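Mudgway Tabletop Kit: Frequently Asked Questions

Ordering and contents

What is in the kit?
One Mudgway right hand with forearm housing, the arm mount, a chest-height camera bracket, the controller, a power supply and a 2 m data cable. The table, table covering and test objects are not included. A suggested object list is on the support page.

Is a left hand available?
Yes, as a separate order from Ullus. Two hands can run from one controller if the firmware is at release 19 or later. Earlier controllers have to be sent back for the update.

Can I rent before buying?
Rental is handled by Trestness and starts at 2 months. Rental units ship with the same controller and the same software license as sold units. Shipping both ways is on the customer.

Setup

How much space does it need?
A flat table at least 109 cm wide. The arm mount clamps to tabletops up to 6 cm thick. Leave the controller vents clear on both sides.

Do I need special lighting?
No, but the light should be even. We test at 400 lux. Strong side light moves the shadow of the hand across small objects and the contact estimate gets worse.

What surface works best?
Short-pile fabric or felt in a single dark color. Bare glass and polished metal give poor results with the stock camera. If the wall behind the table is busy or people walk past it, put up a screen.

Does calibration have to be repeated?
After every move of the camera bracket, and after any change of table height. A full calibration takes about 15 minutes. The short version (menu item C2) only checks the fingertips and is enough for a daily start.

Operation

Can the hand press and touch as well as grasp?
Yes. Single-finger contact is a separate mode called Point. The index finger extends, the others curl under the palm, and the approach speed drops for the last part of the move. Stamp pads, cards, switches and touch panels are typical targets.

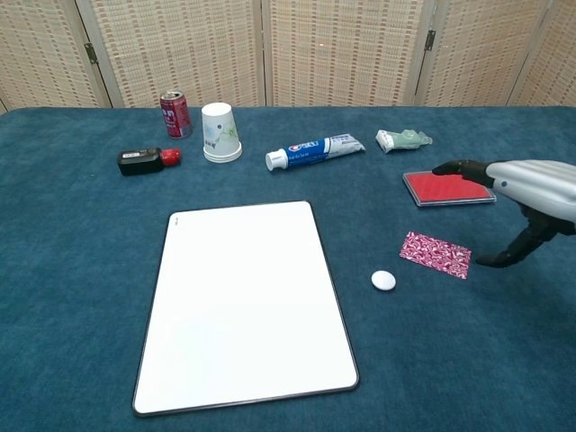
Contact force in Point mode is set in the task file and not in the controller menu. The default is low. Raise it one step at a time, and check the fingertip cover for wear after each long run.

Will it handle flat objects?
Cards and thin sheets can be pushed and slid. Picking them up from fabric is unreliable with the standard fingertips. The Flellport tip set has a thin edge for this and fits without tools - the hand must be powered down first.

Can I use household items as test objects?
Yes. Cans, paper cups, tubes and small bottles are all suitable. Tubes change shape with use, so replace them when repeat runs have to be comparable.

Can fingertip covers be cleaned?
Wipe with a damp cloth. Do not use solvent. Ink stains do not affect the sensor.

Is the warranty void if I open the housing?
Yes, except for the fingertip covers and the cable door. Send the serial number and the last log file with any repair request.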